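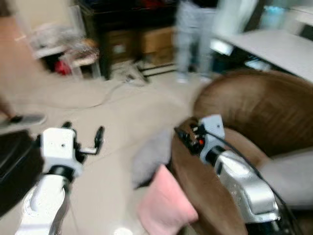
The robotics club at Feltutthorpe has set aside its dreams of soccer trophies and taken up tidying. Students are teaching a two-armed robot to straighten the cushions on an armchair, a chore most of them still avoid at home.

The club has logged 53 practice runs since February. By its own scoring, 26 ended with the chair neater than before.
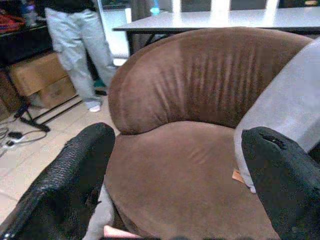

"The other runs were more like redecorating," said club president Pauline Lightfoot.

The team of nine takes the routine to the student contest in Bivport next month, where each entry gets two tries. Drekholm, last year's winner, will be folding towels.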